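Irnport Serra Two-Arm Dish Bench

Dishes come in at 2, lunch ends at 2, and everyone in the break room suddenly remembers a call. Serra stays at the table.

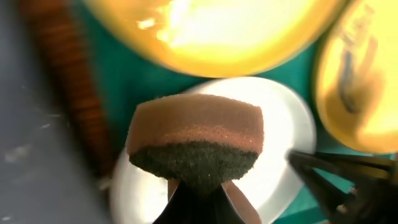

Sponge in the gripper, plate underneath.

It uses ordinary sponges and plates. Your crew keeps the pots, and the opinions.

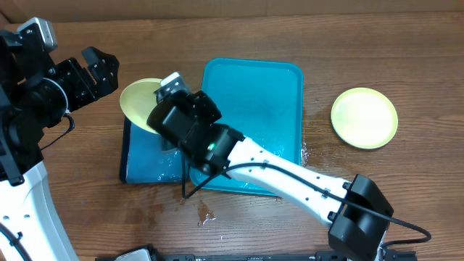
Dornbridge cafeteria moved one job from scrubbing to serving. The radio stayed.

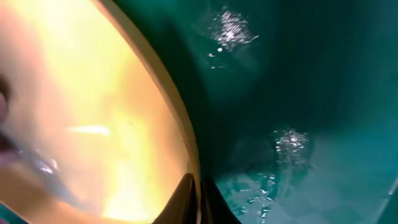

Bring a towel for the table.
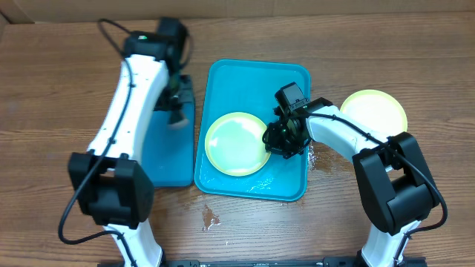 Setup: 30 minutes. Arguments about whose mug it is: not covered.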